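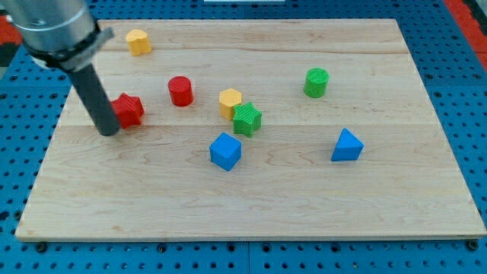 Attachment 1: wooden board on blue pegboard, coloured blocks on the upper half

Ticket: Attachments rejected when sending from the Ansah web form
Raised by: Gladys Swai
Assigned to: Comfort Wumbei
Opened: 15 February 2019
Status: Closed

Fault: form stops at the upload step with "413 request too large". Text-only messages go through. Same result in two browsers.

CW: Limit in the form settings is 12 MB. File sent is 4 MB, so the form itself should accept it. Please try again with the Flutusar proxy bypassed.

GS: Bypassed. Upload completes in roughly 13 seconds.

CW: Proxy still had its default body size of 1 MB. The Ekberg update replaced the config file and our override was lost. Raised to 17 MB and service reloaded.

GS: Retested through the proxy. Accepted, and the thumbnail shows. Old drafts still give the error.

CW: Drafts keep the failed response. Delete and start again. Override moved to the local include folder so updates leave it alone.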